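Tosent Household Notes: Folding mixed fabrics on a soft surface

Knitwear first, smooth fabrics second

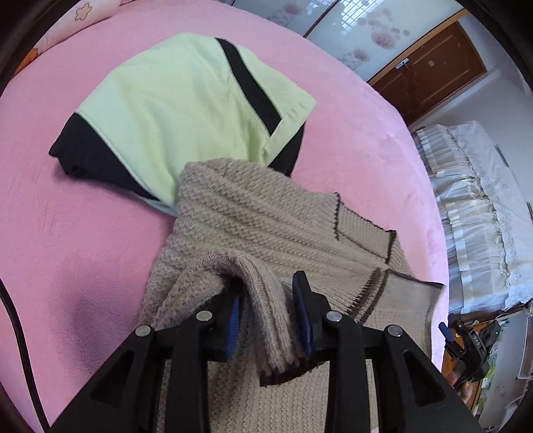

A reader in the Trevaskis building wrote in after the last issue to say that she folds everything on the bed, always has, and that her sweaters still come off the shelf with a crease across the chest. She wanted to know if the bed was to blame. Partly, yes. A plush blanket grips knit fabric. When a ribbed sweater is dragged across it, the underside stays put and the top layer travels, and the fold ends up a little off from where it was intended. Smooth shirts slide more easily and show the problem less.

The simplest correction is to lift instead of dragging. Take the knit well in from the edge, raise it clear of the blanket, and set it down where it should go. Pulling on a hem or a collar stretches the ribs at that point, and heavy knits are slow to recover.

Order matters too. With a pile of mixed clothing, deal with the top item completely before touching the one underneath. A thick sweater lying over a thin shirt presses wrinkles into it, and sliding the sweater off adds more. Lift it away, fold it, put it to one side, then smooth the shirt from the middle out toward the sleeves.

Suggested sequence for a sweater:

Lay it face down with the sleeves out to the sides.
Smooth by hand in the direction of the ribs, never across them.
Fold each side in to the same line, with the sleeve laid straight down the back.
Fold up from the hem in thirds. Two folds are enough for most shelves.
Turn it over and check the collar. Edging in a different knit from the body tends to roll and should be pressed flat with the palm.

Sweaters that combine thick ribs with a finer panel need one more step. The two sections have different thicknesses, so a fold line that runs along the join will spring open. Move the line an inch into the finer section.

For shirts made up of panels in two colors, the seams are a useful guide. Match left seam to right seam and the shoulders will usually line up on their own. Curved seams are less reliable – use the sleeve hems for those.

On weight: our kitchen scale put one heavy ribbed sweater at 600 grams and a mid-weight one at 500. At that weight, hanging is a poor idea on any hanger, padded or not. Fold and stack, heaviest at the bottom. The closet shelves in the Rarnum units are 13 inches deep, and a sweater folded in thirds fits with room to get a hand behind it. A stack of four is the practical limit before the bottom one starts to take a permanent crease.

The same reader asked about the Tumetti shelf dividers mentioned in spring. They work for shirts. With bulky knits they waste width, and a plain stack does as well.

Next issue: storing blankets, including what to do with plush ones that shed on everything folded near them.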